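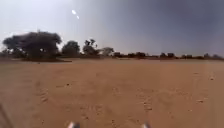
Nhung Mạch and Kwame Sowah

CHAPTER 7
Who Decides What Is Wet?

Suppose you own a field. In November there is a puddle in it. By summer the puddle has gone and you would like to put up a storage shed where it used to be. You ask the county for a permit, expecting a short conversation about setbacks. Some weeks later you own a field, a puddle, a consultant, and a folder.

The folder exists because the puddle may belong, in the legal sense, to a larger body of water that you have never seen from your porch. Whether it does is called a question of jurisdiction, and it is the subject of this chapter. Students tend to arrive hoping for the chapter on penalties. That is Chapter 9, and it will make very little sense without this one.

In Chapter 6 we looked at what a permit does once somebody has to have one. We assumed that the agency had authority over the land, which was kind of us. In practice that assumption is where most of the money goes. A landowner who wins on jurisdiction doesn't need to argue about mitigation, buffers, or the breeding habits of anything. A landowner who loses has all of those arguments still to come, and has usually paid for the first one already.

The Prondholm Tract

We will return throughout the chapter to a dispute over a piece of low ground known as the Prondholm tract, 800 acres of old pasture behind a line of dunes. Its owner, the Ferkine Company, bought it to build a distribution center. The previous owners, the Đàm family, had grazed cattle there and had dug ditches through the lower end over several decades, keeping records of none of it. Family members later testified about the ditches at length. They disagreed on how many there were, who had dug them, and whether the longest had ever reached the creek or had only been meant to.

Ferkine took the reasonable position that a pasture is a pasture. Its hydrologist, Hưng Ông, walked the property in late summer and found that his boots stayed clean. The state's reviewer, Nhi Giáp, walked it in early spring and lost one of hers. Both wrote reports. Both reports were accurate. The hearing officer, who had hoped that one of them would turn out to be careless, was obliged to read the regulations.

The regulations asked about three things: the soil, the plants, and the water. A site had to show evidence of each before it could be called a wetland, and after that it had to be connected in some legally meaningful way to a stream or bay. You will notice that the last requirement contains the word "meaningful." Keep an eye on it. Words of this kind are how legislatures delegate work to people who were not in the room.

Soil has a long memory, and gray, mottled soil under the lower pasture suggested years of standing water. Plants have a shorter one. The rushes had come back wherever the cattle had been taken off, and were missing wherever they had not. Water was the hard part. A well on the tract showed the water table near the surface for part of the growing season, and Ferkine replied that the well had been put in the wettest spot available. The state did not deny this. It said that was where one looks for water.

In the end the officer found that 200 acres at the lower end were wetland and the rest was not. Neither side had asked for that line. It followed, more or less, the route of the longest ditch, the one the Đàms could not agree about. Ferkine appealed, the state appealed, and a neighboring landowner named Khôi La, whose back fence turned out to stand inside the newly drawn boundary, appealed with particular energy. We take up his argument in Section 7.4.

Why the Line Moves

A newcomer to the field may feel that land ought to be either wet or dry and that scientists should be able to say which. Scientists can say a good deal. They can tell you how long the ground is saturated, how deep, and in which months. They can't tell you how many days of saturation should be enough to stop a loading dock, as that isn't a fact about the ground. Somebody has to pick a number. Somebody else, after the next election, may pick another one, and the marsh will have changed its legal character overnight without a single frog being informed.

This makes the subject frustrating to people who like settled rules, a group that includes most bankers. It also makes it a good place to study how agencies reason. When an agency redraws its own authority it has to explain itself in writing, and those explanations are often more candid than their authors intended. The Nident memorandum, reprinted at the end of the chapter, spends four pages on the meaning of "adjacent" and then uses the word in two different senses on the fifth.

Before You Read On

You will need the definitions from Chapter 2, especially "discharge," "fill," and "normal circumstances." The last one sounds harmless. Several of the cases below turn on whether a drained field is normal when it is drained or would be normal if everybody had left it alone, and the courts have given both answers, sometimes about neighboring fields.

Section 7.1 sets out the three-part test. Section 7.2 covers connection, including ditches, culverts, and flow beneath the surface. Section 7.3 deals with prior use and the farming exemptions, where the drafting is at its worst and should be read early in the day. Section 7.4 turns to boundaries and to Mr. La's fence.

7.1 The Three-Part Test

We start with soil, as the field crews do. A crew that arrives in a dry month will find no water to measure and may find the plants grazed flat, but it can always dig a hole.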